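Tindall FAQ

Page last touched April 20, 2021. Maintained by Wumpini Ansah and Fiifi Ansah. Short answers, we're both behind on everything.

What is Tindall?

Software that sits between your perception model and your gripper controller. Takes masks and depth in, gives ranked grasps and a width profile out. That's it. No arm driver, no training code.

What is Gula then?

The segmentation side. Separate repo, separate releases. Tindall can run without it if you bring your own masks, but most of the defaults (thresholds, merge distance, the clutter score) were picked with Gula output so expect to retune.

And Cellden?

The episode viewer and labeling tool. You scrub, you tag, you export. If you only want to run the planner you can skip it. If you're filing bugs please don't skip it, see further down.

Who pays for this?

Rasardale. It started as an in-house tool there and they let us open it up. Support is still the two of us.

What do I need to run it?

Linux. Python 3.8. A GPU for Gula, not for Tindall. Tindall on CPU is fine, the planner is mostly small matrix stuff and a lot of waiting on the depth queue. Mac sort of works. Windows, no idea, patches welcome.

Why does the planner stop at 200 candidates?

Because past that the ranking hardly changes and the loop misses its deadline. The setting is max_candidates. Raise it if you're offline. Do not raise it on a live cell and then write to us about lag.

The log says "stale depth" over and over. What is it?

Clocks. Almost always clocks. Your camera stamps frames on its own time and the controller stamps on host time. Run the sync check first, it takes a minute:

tindall check-clocks

If the drift is under the limit and you still get the message, look at the USB hub. Fiifi lost most of February to a hub.

Can I change the stale limit?

Yes, depth_max_age_ms. Default is 326. Odd number, it came out of a sweep on our bench and we never rounded it. Higher and the fingers close on where the thing used to be.

Does it handle two grippers at once?

Yes, since the last release. Each gripper gets its own planner process and they share one occupancy map. They do NOT share a candidate list. If both want the same object the first one to post a claim wins and the other replans. Claims time out after 2000 ms. If you see the second gripper hovering and doing nothing, it's probably waiting on a claim that never got released — kill the planner for that side and it clears.

Can I make one side always win?

Set claim_priority in the cell config. Left is 0, right is 1, lower wins. Yes we know it's backward from how the rest of the config does priority. Will fix in the next major, too many people depend on it now.

Why did my object split in two?

Something crosses over it. A cord, a strap, a finger. Gula cuts masks where the edge is strong and then the merge step is supposed to glue them back. Raise merge_dist a little. A little! Too much and neighbors get glued as well and you'll get a grasp across two things.

What about rings, loops, bangles, anything with a hole?

Turn on hole_aware. Off by default, it costs time. Without it the planner fills the hole and puts the grasp center in the middle of nothing. With it on you get grasps on the rim, one finger in and one out. If there are beads or other small stuff lying inside the loop the inside finger needs room, so the planner drops those grasps unless you also set allow_contact_inside.

What scenes do you use for clutter work?

Household stuff mainly. The one we go back to most is an open metal tin of jewelry: jade bangle with red cord on it, thin silver bangle partly under that, bead bracelets, a watch with a stretch band. Shiny walls, round things, things inside other things. Everything the planner hates in one tin.

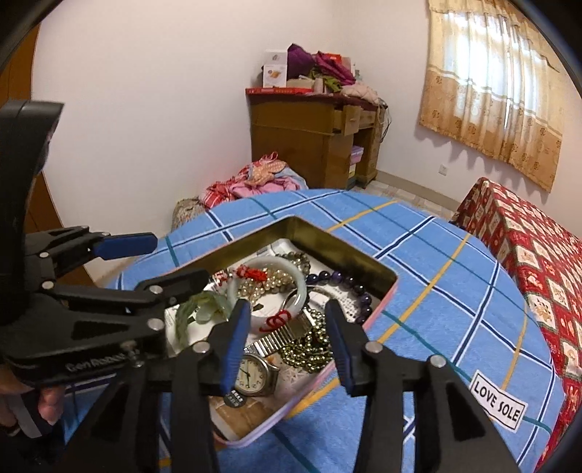
Strings of beads are the worst of it. A bracelet isn't rigid, so the mask you planned on is not the mask you get once a finger touches it. Tindall replans on contact if you set replan_on_touch, and for beads you should. For a watch or a solid bangle leave it off, you'll just get jitter.

Reflective walls give ghost depth too. Gold-ish ones really bad for us. Set wall_filter to plane and give it the rim corners by hand in Cellden. Auto rim detection exists, it's flaky on anything thats not square to the camera.

Does the color of the finger pads matter?

For Gula, yes. It masks out your own fingers by color first and shape second. Default is tuned for blue pads. If you have blue objects or a blue background near the rim, switch self_mask to shape. Slower but it won't eat your tablecloth. Pads in another color, run the calibrate step again.

How long can an episode be?

2000 frames before Cellden starts to crawl. The file format has no limit, it's the viewer. Split long ones with cellden split, tags carry over.

How do I report a bug?

Export the episode from Cellden, attach the config and the log. All three. A phone video of your screen is not a log. If two grippers are running send both planner logs or we can't see who held the claim.

Can I use it in a product?

License file is in the repo. Short version yes, keep the notice in. For anything the lisence doesn't cover write to Wumpini, not Fiifi.

When is the next release?

When the claim timeout bug is closed. No date.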